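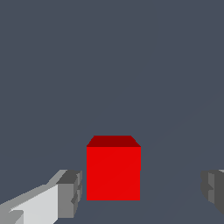 Section 4: Setting Up Your Movie Library

Norari keeps track of the films and series you own, want to watch, or have already seen. This section covers adding your first titles, sorting them into a viewing order, and setting up release reminders. You should already have created an account and signed in on at least one device (see Section 2). If you are moving a collection over from Narel, read 4.5 before you add anything by hand.

4.1 Before you start

You will need:

Your Norari user name and password
An internet connection for the first sync
Space on the device for poster art (300 MB is enough for most collections)

Note: Poster art is optional. To leave it out, open Settings, choose Display, and switch Posters to Off. Titles will then appear as a plain list. The list loads faster on older tablets.

4.2 Adding titles

1. Open the Library tab and press Add.

2. Type the name of the film. Results appear after the third letter.

3. Check the release year next to each result. Remakes often share a name with the original, and the year is the quickest way to tell them apart.

4. Press the title you want. The details page opens.

5. Choose a shelf: Owned, Wish List, or Seen. A title can sit on Owned and Seen together. It cannot sit on Owned and Wish List together.

6. Press Save.

If a film does not come up in the search, press Add Manually at the bottom of the results. Only the name and year are required. Running time, director, and cast can be filled in later or left blank.

Caution: Titles added manually are not updated when the catalog changes. If the film is later added to the catalog, you will have two entries until you merge them. Open either entry, press More, then Merge, and pick the other one. Merging cannot be undone.

4.3 Putting a series in order

Long-running film series can be watched in the order they came out or in the order the story takes place. Norari stores both. The default is release order.

1. From the Library tab, press Series.

2. Pick a series. If you have only one film from it, the rest are shown in gray.

3. Press Order in the upper corner.

4. Choose Release, Story, or Custom.

5. If you chose Custom, hold down on a title and drag it to its new position. Let go to drop it.

6. Press Done.

Story order places a prequel ahead of the films it leads into, even when it came out years later. Scenes that run after the credits are ignored when the order is worked out. Where a film jumps between two periods, it is placed according to the period that takes up most of its running time. You may disagree with where a particular film ends up, and in that case Custom is the setting to use.
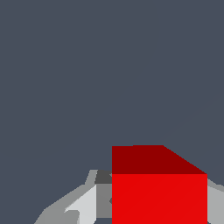
Short films and TV specials are hidden from the order by default. To include them, press Order again and check Show Extras. They are marked with a small E next to the year. Extras do not count toward your progress through the series unless you also check Count Extras.

Note: Custom order is saved per profile. If two people share an account under separate profiles, each can keep a different order for the same series. The shelf a title sits on is shared by all profiles.

4.4 Release reminders

Norari can tell you when a film on your Wish List is due in theaters or on disc.

1. Open Settings and choose Reminders.

2. Switch Reminders to On. Your device may ask for permission to send notifications. Press Allow.

3. Under Notice Period, choose how far ahead you want to be told. The shortest setting is 7 days and the longest is 90 days.

4. Under Type, check Theaters, Disc, or both.

5. Under Region, pick your country. Opening dates differ from one country to another, and the reminder follows the region you set here. It does not follow the location of the device.

6. Press Save.

A film with a month but no day, such as one listed only as April, is treated as opening on the last day of that month until a full date is given. A film with only a year gets no reminder.

When a studio moves a date, the reminder moves with it. You will get one message giving the old date and the new one. If a film is pulled from the schedule completely, it stays on your Wish List with the label No Date.

Caution: Reminders are sent from the device and not from the server. If the app has been force-closed, nothing will be sent until you open it again.

4.5 Bringing in a list from Narel

Narel collections can be imported as a single file. The file must have been saved by Narel version 6 or later. Files from earlier versions open, but the ratings are lost.

1. In Narel, choose File, then Export, then Full List.

2. Save the file somewhere you can reach from the device running Norari.

3. In Norari, open Settings, choose Import, and press Browse.

4. Select the file. A preview opens with every title found.

5. Look over the titles marked with a question mark. These matched more than one film in the catalog. Press each one and pick the right match, or press Skip.

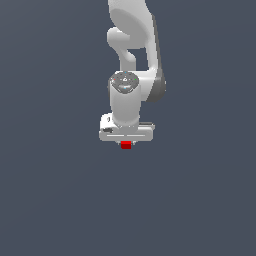 6. Press Import All. Keep the app open until the progress bar reaches the end.

7. Open the Library tab and compare the total at the foot of the list with the total in Narel. Skipped titles are not included.

Note: Star ratings are carried over as they are. Written reviews are carried over as plain text, so bold and italic type will be gone. Tags come across as long as they are no longer than one line.

4.6 Common problems

A film shows the wrong poster.
Open the details page, press the poster, and choose Replace. If none of the posters offered is correct, choose None.

The same film appears twice.
Check whether one of the entries is an extended or director's cut. Different cuts are listed separately. If both entries are the same cut, merge them as described in 4.2.

A reminder gives a date that has already passed.
The catalog on the device is out of date. Pull down on the Wish List to refresh it. If the date does not change, check the Region setting.

Story order is not available for a series.
Story order is offered only where every main film in the series has been placed. Newly announced films can take a while to be added. Use Custom in the meantime.

The import stops partway.
Close the app, open it again, and repeat the import with the same file. Titles already brought in will be passed over.

Section last revised 12 November 2020. Continue to Section 5 to set up profiles and parental limits.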